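第4章 自分用サーバーを立てる(Zatomum マルチプレイ)
最終更新:2024年3月21日(木)

前の章でZatomum本体とTrorko(MODを読み込むためのツールです)が入ったと思うので、ここからはいよいよサーバーです! ひとりで遊ぶ人はこの章を丸ごと飛ばして、第5章のグラフィック設定に進んでください。

私が使っているのはWinonのレンタルサーバーの一番安いプランで、最大4人まで同時に入れます。自宅のパソコンで立てる方法も最後のほうに少し書きましたが、私はもう戻る気がないです。夜中にファンがうるさくて……。

用意するもの
・Zatomum本体(サーバー側と全員のバージョンをそろえる)
・Trorko
・Winonのアカウント
・空き容量10GB
・お気に入りのセーブデータがある人は、そのバックアップ

【注意】バックアップは本当に取ってください。私は去年の12月、雪山の拠点をまるごと消しました。100日かけて育てた畑も一緒にです。いまだに引きずってます。

4-1 サーバーを作る

1. Winonの管理画面にログインして、左のメニューから「新規サーバー」を選びます。

2. ゲームの一覧からZatomumを選びます。一覧が長いので検索欄に頭の数文字を打ったほうが早いです。体験版用の項目も並んで出てくるので、間違えないように(私は間違えました)。

3. サーバー名を入れます。日本語も入力できるんですが、ゲーム内の参加画面で文字化けするので半角英数字にしておきましょう。

4. パスワードを決めます。空欄のままでも作成できてしまうので要注意です。空欄だと公開サーバーの一覧に載って、知らない人が普通に入ってきます。

5. 「作成」を押して待ちます。進み具合のバーが途中で止まったように見えることがありますが、画面を閉じないでください。お茶でも淹れてきましょう。

状態の欄が「停止中」になったら作成は終わりです。「停止中」って書いてあると失敗したみたいで焦りますよね。まだ起動していないだけなので、そのまま次へ進みます。 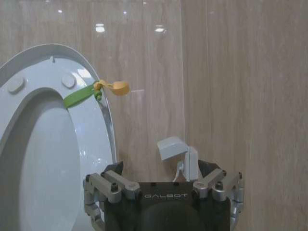

図4-1 便座とふたを上げた状態の白いトイレ。

4-2 マップを選ぶ

作ったばかりのサーバーには標準の島マップが入っています。これでも十分遊べるんですが、私のおすすめは追加マップのStoyanovaです。川が大きく曲がりながら海まで続いていて、舟での移動がすごく楽しい! 敵の湧き方もやさしめなので、初めてのマルチにも向いてると思います。

1. サーバーが停止していることを確認します。

2. 「ファイル管理」を開いて、mapsというフォルダに入ります。

3. Stoyanovaの配布ファイルを展開して、中身のフォルダごとアップロードします。圧縮ファイルのまま置いても読み込んでくれません。

4. 設定画面の「マップ名」の欄を、フォルダ名とまったく同じつづりに書き換えます。大文字と小文字も区別されます。

5. 保存して、サーバーを起動します。

【メモ】つづりを間違えると、エラーも何も出さずに標準の島マップで立ち上がります。入ってみて砂浜に立っていたら、まずマップ名の欄を見直してください。Stoyanovaの開始地点は森の中の空き地です。

それからもうひとつ。マップを替えると、前のマップで進めたデータは別扱いになります。キャラクターの見た目と覚えたレシピは引き継がれますが、持ち物は引き継がれません。マップを替える前に、大事な道具は全部チェストへ! マップ名を戻せば、チェストの中身はちゃんとそのまま残っています。

4-3 TrorkoをサーバーにもON

よくいただく質問が「自分のパソコンにMODを入れたのに、サーバーで動かない」というやつです。Trorkoは参加する人とサーバーの両方に要ります。片方だけだと、参加画面で延々とくるくる回って終わりです。

1. サーバーを停止します。毎回停止です。動かしたままファイルを触ると、ワールドが壊れることがあります。

2. Winonの「追加機能」を開いて、Trorkoのスイッチを入れます。

3. 一度だけ起動して、すぐまた停止します。ここでmodsというフォルダが自動で作られます。手で作ったフォルダだとなぜか認識されませんでした。理由はわかりません、ごめんなさい。

4. 自分のパソコンのmodsフォルダから、使いたいMODをコピーします。

5. もう一度起動して、ログに「Trorko ready」と出ていれば成功です。

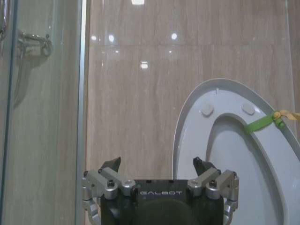
図4-2 ベージュのタイル壁の浴室。左がガラスのシャワースペース。

MODは欲張らず、最初は2個くらいから……と書こうとして、自分の最初のときを思い出しました。フォルダにあるだけ全部入れて起動しなくなり、どれが犯人か探すのに土曜日をつぶしたんですよね。1個入れたら起動、また1個入れたら起動。面倒でもこのやり方が結局いちばん早いです。

サーバーに入れなくていいMODもあります。画面表示を変えるだけのもの、効果音を差し替えるもの、カメラの距離を変えるもの。このへんは各自のパソコンに入っていればOKです。逆に、アイテムや建築パーツを増やすもの、敵の強さをいじるものは、全員とサーバーで同じバージョンをそろえてください。配布ページに「server side required」と書いてあったら後者です。

【注意】建築パーツを増やすMODを途中で外すと、そのパーツで建てた部分が消えます。床がそのパーツだと、床の上のチェストも落ちます。崖の上に建てている人、くれぐれも気をつけて。

4-4 遊びやすさの調整

設定画面の「ルール」タブで、難しさをけっこう細かく変えられます。私のサーバーの設定を載せておきますね。好みがはっきり分かれるところなので、丸写しじゃなくて全然いいです。

・昼の長さ:長い
・空腹の進み:遅い
・敵の体力:標準
・倒れたときの持ち物:その場に残る
・味方への攻撃:なし
・道具の耐久:標準
・雨の頻度:少ない

空腹を「なし」にするのも試しました。でも料理する人がいなくなって、畑がただの飾りになっちゃったんです。せっかく種の種類が多いゲームなのにもったいなくて、「遅い」に落ち着きました。

雨はですね、きれいなんです。きれいなんですけど、Stoyanovaだと川が増水して舟が出せなくなるので減らしました。増水した川でしか釣れない魚が目当ての人は、標準のままでどうぞ。

「味方への攻撃」は、冗談のつもりの一撃で友情にひびが入るので「なし」推奨です。斧を振り回して木を切っているときに、隣の人に当たるんですよ。しかもこのゲームの斧、見た目よりだいぶ遠くまで届きます。

変更は保存しただけでは反映されません。再起動が必要です。全員が入っているときに予告なしで再起動すると怒られるので、チャットでひと声かけてから押しましょう。
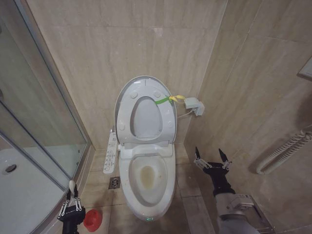 図4-3 ふたと便座を上げた電子式の温水洗浄便座。本体の前端に緑のランプ。

4-5 友だちを呼ぶ

1. Winonの管理画面の一番上に出ているアドレスをコピーします。後ろにくっついているコロンと数字もセットです。ここを落とす人がとにかく多い!

2. アドレスとパスワードを友だちに送ります。

3. 受け取った側は、Zatomumのタイトル画面から「参加」→「アドレスを入力」と進んで貼り付けます。

4. 最初の読み込みは長いです。Stoyanovaのデータをサーバーから受け取るためで、次からは短くなります。

5. 入れたら、自分に管理者権限をつけておきましょう。管理画面の「プレイヤー」タブで、名前の横の鍵マークを押すだけです。

入れない人がいるときは、次の順に見ていくとだいたい見つかります。

・バージョンがずれていないか。タイトル画面の右下に小さく出ています。
・Trorkoが有効になっているか。本体の更新後は勝手にOFFになっていることがあります。
・パスワードの前後に空白が入っていないか。スマホからコピーするとよく入ります。
・すでに満員ではないか。落ちた人のキャラクターがしばらく残って、席を埋めていることもあります。

それでもだめなら、サーバーのログを開いて一番下を見てください。英語ですが、MODの名前が出ていたらそれが原因の可能性が高いです。

4-6 名札と目印の表示

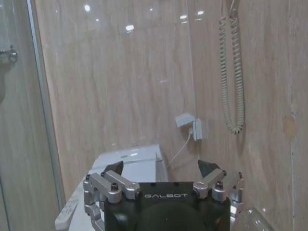
Zatomumの名札は、初期設定のままだとかなり読みにくいです。薄い黄色の文字に半透明の背景なので、昼の草原ではほとんど溶けます。Trorkoの設定画面に「ラベル」という項目があるので、文字を白、背景を不透明の暗い色に変えてみてください。上の写真の「GALBOT」みたいに、暗い面に白い大文字がのっている見え方が目標です。名前も小文字より大文字のほうが遠くから見分けやすくて、うちのサーバーでは全員大文字に統一しました。

1. ゲーム中に設定画面を開いて、Trorkoのタブに移ります。

2. 「ラベル」の文字色と背景色を変えます。

3. 「建物の陰でも表示」をONにします。洞窟で迷子になる人がいるならこれは必須です。

4. 「チェストの名札」は好みで。ONにすると倉庫がにぎやかになりすぎるので、私は近づいたときだけ表示にしています。

これは見た目だけの設定なので、サーバーの再起動はいりません。各自で好きに変えてもらって大丈夫です。

4-7 自動バックアップ

1. 「バックアップ」タブを開いて、自動のスイッチを入れます。初期状態はOFFです。どうしてONじゃないのか、いまだに納得がいきません。

2. 時刻は、みんなが寝ている時間にします。バックアップ中は動きがカクつきます。

3. 保存数を10にします。上限に達すると古いものから消えていきます。

4. 「今すぐ実行」を押して、一覧に1件増えるか確認します。

戻すときは、サーバーを停止してから一覧の「復元」を押します。復元すると今のデータは上書きされるので、迷ったら先に手動でもう1件取っておいてください。マップとMODも復元の対象ですが、「ルール」タブの内容は含まれません。私は設定画面を画像で保存してあります。

補足:自宅のパソコンで立てる場合

Zatomumのインストール先に、サーバー用のアプリが最初から入っています。それを起動して、4-2以降のフォルダの場所を自分のパソコンに読み替えれば、手順はほぼ同じです。ルーターのポート開放だけは機種によって画面が全然違うので、お使いのルーターの説明書を見てください。あと、パソコンがスリープに入るとサーバーも一緒に止まります。スリープは切っておきましょう。

舟の作り方と、Stoyanovaの川くだりのルートは第6章に書いています。桟橋は河口より一つ手前の入り江に作るのがおすすめです!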